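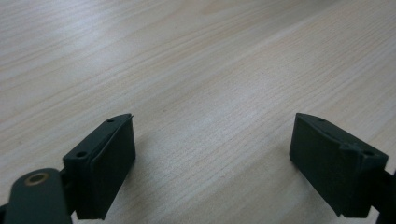

The pleasure of a pale table

By Fiifi Atinga

There is a stretch of light wood in our house that I am unreasonably fond of. It's a tabletop, and on a good morning there's nothing set out on it, just pale timber from one side to the other, and I will stand there holding my tea and look at it like some people look at the sea.

I haven't always felt this way. For years I was a dark wood person. My parents had a dining table in a deep red stain that showed every crumb and every fingerprint, and I assumed that was simply what a serious table looked like. Then we moved to the narrow house on Akolgo Street, where the kitchen gets its daylight second-hand through the laundry, and the old table sat in the middle of it like a parked car. Everything around it went brown. We ate under the ceiling light at noon.

The pale one changed the room in an afternoon. Colour came up off it and onto the walls. You could find your keys! Dark things look marvellous on it too: a black teapot, a cast iron trivet, a bottle-green bowl with lemons in it. They get an outline they never had before, and you notice their shape properly, the fat handle, the slightly rough rim.

I wanted to know whether I was alone in this, so I went to see Obed Mensah, who has been making and mending tables in a shed at the back of the old Kindach cannery for longer than he cares to work out. I found him rubbing down a top with the door wide open and the radio going.

"People come in asking for blond wood and then they're frightened of it," he told me. "They think it'll be ruined by Tuesday week. They want glass on it. I say, take it home, have your dinner on it, come back and see me in a year."

Do they come back?

"Some. Mostly to show me the marks. They're proud of them by then."

Obed won't be drawn on a favourite timber. He does have strong views on finish, and I had to sit down on an upturned crate while I heard them. A thick glossy coat on a pale top gives you glare, he says, and once it chips you're stripping the whole thing back. Oil or a hardwax is kinder. You feel the grain under your palm, and if somebody puts a hot pan down you can sand that one spot and go over it again. He starts with 120 paper, finishes with 240, and always works along the grain, however tempting it is to go in circles at the stubborn bit. (I have gone in circles. He could tell from my description.)

For everyday cleaning he uses a cloth wrung out in warm water with a little plain soap, then a dry one straight after. Tea and red wine should be dealt with before you finish the sentence you're in the middle of. For a water ring that's already there, he likes to wait a few days and see if it fades before getting any tools out, and he says it often does. Turmeric he regards as a member of the family. It arrives, it stays, and the sun by the window takes most of it out over the summer.

I asked about tablecloths and he made a face.

The thing I've enjoyed most, though, is the habit that came along with the table. I clear it. I am not a tidy person by nature, and the bench behind me as I write this is a disgrace, with the seed packets and a bicycle pump and the Devis catalogue I keep meaning to order from. But the table gets emptied every night before bed. Post goes in the drawer, fruit goes back on the dresser, and the kids' drawings are taped to the pantry door or, if we're being truthful, slid on top of the fridge. It takes me 4 minutes. I timed it to settle an argument.

And then you can do anything on it. Last winter we rolled out dumplings from one end to the other, flour everywhere, four of us elbow to elbow. My daughter cut out a whole theatre from cereal boxes. I took our mantel clock to bits and laid out each cog in the order it came off, and on that light surface even the tiniest screw had nowhere to hide. I did get the clock back together. It runs a little fast, and we have all grown used to being early.

If you're hunting for one, look second-hand before you look anywhere else. Ours came from the Bratitz market, out past the plant stalls, under a heap of curtains. The seller wanted $201, and when I said I only had $200 in my wallet he laughed and helped me tie it to the roof. Run your hand underneath as well as over the top. Push on a corner and see if it sways. A stain on the surface shouldn't put you off, but a split that runs right through might, and so should any leg that's been bolted on at a different angle from its neighbours. Take a tape measure, and know the width of your own front door. We didn't, and the table spent its first night on the verandah under a tarp while we took the door off its hinges.

There's a long scratch near my usual seat now, from a fork and an enthusiastic story. Obed offered to take it out when he came by to look at the legs. I thought about it and gave him lunch instead.

Contact the editors | © 10/05/2018, all rights reserved | Back to top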